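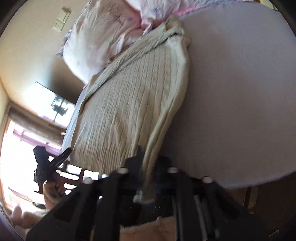 Hiko support replied at last, saying the rule is that a sleeve fold gets thrown out if the knit slips before the jaws are fully closed, and no, we can't trim the clip to save it.

Okay, good to know! I'd been trimming. Ticket 1369, still open on my end, so I'm logging what I did:

Went back through the cable-knit batch — 163 clips, and 41 had a slip near the start. Pulled all of those. The Brarnano checklist (section 12) says pinch a single layer, never a bunched end, and I'd been grabbing whatever was closest. Chunky sweaters twist up like crazy when you do that.

Redid a few this morning with a flatter pinch, slower lift. Way fewer slips so far.

Still need an answer on one thing: does a regrasp count as a new attempt or the same one? The checklist doesn't say. Leaving this open till March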